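Mesten to Reopen Its Children's Tableware Line With Refill and Return Program

Families will be able to trade in outgrown plates and bowls for larger sizes

July 2020 – Mesten, the family-owned maker of tableware for homes and day care centers, said today that it will bring back its Gilero line of children's plates, bowls and cups this October, together with a return program that lets customers hand in pieces they no longer use and get credit toward new ones.

The Gilero line was taken off the market two years ago when the company moved its glazing work to a new building in Horetti. Since then, requests for replacement pieces have come in steadily, mostly from parents who had bought a set for a first child and wanted to match it for a second.

"We kept a list of the people who wrote to us, and by this spring there were 1,204 names on it," said Ilse Teuber, managing director of Mesten. "Some of them only wanted one bowl. We had been planning a new line for small children anyway, and after reading those letters we decided to go back to the old one and fix the things people had complained about."

The main complaint was weight. The first Gilero dinner plate was made from the same body as the company's adult range, and many parents found it too heavy for a child to carry to the sink. The new plate uses a thinner wall and a wider foot. The cup handle has been made larger, and the bowl has a steeper side so that food can be pushed up against it with a spoon.

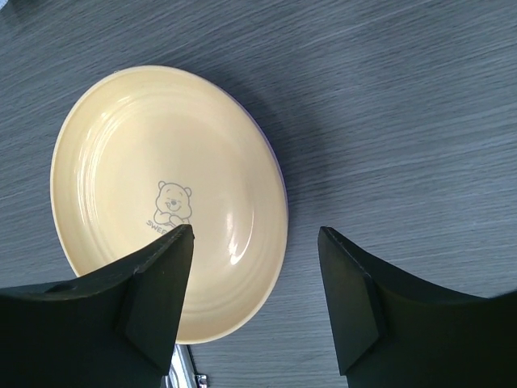
The line will be sold in three sizes. The smallest is meant for children who have just started eating at the table, the middle size for preschool and the early grades, and the largest for children who eat close to an adult portion. All three sizes stack together. Pieces will be sold singly as well as in sets, which was not the case before.

Under the return program, a customer can bring any Gilero piece, old or new, to the Mesten shop in Horetti or to one of the stores taking part. Pieces without chips or cracks earn a credit of half the current price toward another piece in the line. Returned pieces are checked, washed and passed on to day care centers and family shelters at no charge. Chipped or cracked pieces can also be handed in, but do not earn credit. They are ground down and used as fill in the company's floor tiles.

The program was tried out last winter with the Onu day care group, which received 100 returned pieces for its kitchens. Ankica Karagiannis, who runs the kitchens for the group, said the staff had been using plastic plates until then.

"Our cooks were worried about breakage, and we did lose a few in the first weeks," Karagiannis said. "After that the children got used to them. They set the table themselves now, and they are careful with it. We have asked to stay on the list for the next round."

Day care centers and shelters that would like to receive returned pieces can apply in writing through October. Applications should state how many children are served at a typical meal and whether the kitchen has a dishwasher. Pieces will be given out in the order in which applications arrive, with a small share held back for late requests.

Mesten expects to make about 2,000 pieces before the launch. Production will be handled by the existing team in Horetti, led by Arben Dimitriou, and no changes to the adult range are planned. Orders for the adult range placed over the summer will ship on the usual schedule.

"The kilns have room," Dimitriou said. "The slower part is the glazing, and we would like to do that at a normal pace. If a size sells out in the first month, people can leave their name at the shop and we will let them know when the next firing is done."

Customers who were on the replacement list will be contacted before the line goes on general sale and will have two weeks to place an order. They do not need to sign up again, but those who have moved or changed their email address should let the shop know. Colors from the first line will be matched as closely as possible – small differences in shade should be expected, as the glaze is now mixed in larger batches.

All pieces can be washed in a dishwasher and heated in a microwave. They should not be used in an oven or over an open flame. Care notes will be packed with each order.

About Mesten

Mesten makes plates, bowls, cups and floor tiles at its workshop in Horetti. The company sells through its own shop, by mail order and through independent housewares stores.

Contact

Press questions: Vesna Shehu, Mesten press office
Day care and shelter applications: Ermira Obradović, return program

Sample pieces are available to reporters on request and should be returned after use.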